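How to Compare Two Hand-Held Grippers Without Fooling Yourself

June – by the Latley Bench Notes editor
6 min read
Filed under: Grippers & End Effectors / Buying and Testing

Every gripper is good in its own demo. The object is the right width, the lighting is kind, and whoever is holding the thing has had all week to practice. Then it arrives at your shop and drops a sponge.

I have been through this twice in the past year, once with a parallel-jaw hand tool from Coltach and once with a finger-style one from Naler, and both times the spec sheet told me very little that I ended up caring about. What follows is the test I use now. It takes most of a Wednesday and it is not clever. It will not give you a number you can put in a paper. It will tell you whether to send the thing back.

What you need

The two grippers, a kitchen scale, masking tape, a marker, a notebook and a bin of household objects. If your grippers record video, also a way to look at the footage the same day. Do not leave that part for later. I once found out after a full session that the lens had been looking mostly at its own bracket.

Step 1: Pick objects you don't like

People fill the bin with blocks and cans, and blocks and cans flatter everything. Put in a few, then add things that squash, roll, bend or have one stiff end and one weak one. Disposable cups are very good for this. So are socks, citrus fruit, a bag of rice that is only half full, and any container with a slick printed label.

I use 20 objects. More than that and I get lazy by mid-afternoon, and the last few get scored on mood.

Step 2: Weigh and mark them

Weigh each object and write the weight down. My heaviest is a jar at 638 grams, well inside what both makers claim, and one of the two tools still let it rotate in the jaws. Payload figures say nothing about rotation. Put a strip of tape where you intend to grip. Without it you will drift toward the easy spot, and you will drift further with the tool you already prefer.

Step 3: Swap hands and swap order

Run the first ten objects with gripper A first, then the rest with gripper B first. If you are testing the tools as a pair, switch which hand holds which halfway through. I am right-handed and for a long time I thought the Naler was the better tool. It was the one in my right hand.

Step 4: Score three things only

Did it close on the tape mark at the first try? Did the object stay put through a slow quarter turn of the wrist? Was the object the same shape afterward? Yes or no for each. I tried a five-point scale and spent more time arguing with myself than gripping.

The third question is where soft pads get more credit than they deserve. A soft pad spreads the load, fine, but your hand is still the thing deciding how hard to squeeze, and with a stiff linkage in between you get very little back through the handle. Take any claim of "gentle" handling as a claim about the rubber.

Step 5: Try the awkward grip on purpose

Once the standard run is done, go back and pick up each object the wrong way. Cups go sideways, with one finger on the rim and the other on the base. A cup held around the wall mostly tests friction. Held end to end, it tests whether the two fingers meet squarely, and a pair that is out of line will push the cup off to one side. 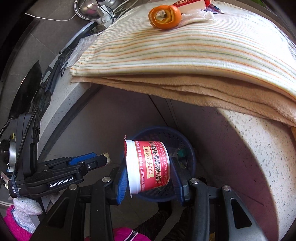 The end-to-end hold on a plastic cup: one blue pad on the rim side, one on the bottom.

Check the screws at the finger pivots before and after this step. Mark each head with the marker so you can tell if it has turned. The Coltach needed tightening after one session, and I only know that because of the marks.

Step 6: Work in clutter, then read the footage

Do at least one run somewhere that isn't a clean bench. Blankets, baskets, cables, a hard floor. Two tools working close together will bump each other, and the bracket that sticks out furthest is the one that will do the bumping. Gloves change the feel too, so if your operators will wear them, test in them.

Afterward, scrub through the video and ask whether you can see both fingertips at the moment of contact. My last session came to 1,021 clips and I was not going to watch them all. I pulled 40 at random, which was enough to spot the trouble: on one tool, any wide object hid the far pad.

What I would ignore

Closing speed, unless you are paid by the pick. Also the Steinbach grip index, which gets quoted on product pages and which I have never managed to reproduce with anything from my own kitchen.

If the two tools come out within a couple of objects of each other, call it a tie and buy the one with the cheaper replacement pads. You will be replacing them.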